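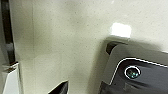
Beige, with flecks. The seam is toward the left.

The apartment in Pralbridge came with 56 pages of rules, and page 18 concerned the panel. Tenants were not to lean on it, hang things from it or paint it. The color was called Delaunay Oatmeal.

I ignored it until March, when I noticed the seam – a faint line running down the left side, the kind a door has if the door is shy. I pushed. I knocked. I said "hello" in the voice I use for other people's cats.

Something knocked back, two times.

I wrote to Bralov, the management company. They replied within the hour, a first. The neighbor behind the panel, they said, had complained up to 3 times about my singing, and would I kindly learn the second verse.

I bought the sheet music that evening.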